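Setting Down House Rules for Two-Arm Bench Work

Readers of this blog will know that I have spent much of the autumn drafting a short code of practice for our small robotics group. The November version has now been agreed, and I am recording its main points together with some remarks on how they came about.

The code applies to any task in which two arms share one bench. It was written with Tomos Gough, who holds the view that a rule should fit on one line or be split in two. The first draft ran to 68 clauses. The present one has seven sections and can be read before the kettle boils.

Section two concerns liquids. Any glass or cup used in a drinks task shall hold no more than 200 millilitres, and shall be filled by a person before the arms are enabled. Mains appliances are to be placed well back from the near edge of the bench, where the arms are mounted. One arm holds, the other stays clear until called upon.

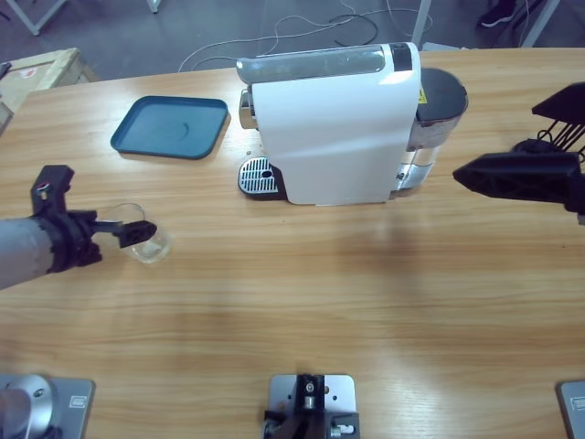
Vol. 7, p. 510

A coffee machine is a demanding subject for such rules. It brings water and a curved, glossy body to the same bench as two grippers, and a clear glass is difficult for many vision systems to find. Section four therefore asks the operator to confirm the grip on any transparent object by eye before a lift is ordered. Beca Morgan wished to extend this to every object. I was against it, and the matter is to be raised again when the Melel trials are finished.

Section five deals with the floor. Cables should be routed behind the bench and away from the place where the operator stands. I accept that this is the section we observe least well.

The remaining sections cover the stop button, the log book and the handing over of a bench between users. Bowen has asked for a copy, and I have sent one on the understanding that comments will be returned in writing. Those received so far concern the wording of section six, in which "promptly" is to be replaced by a stated time.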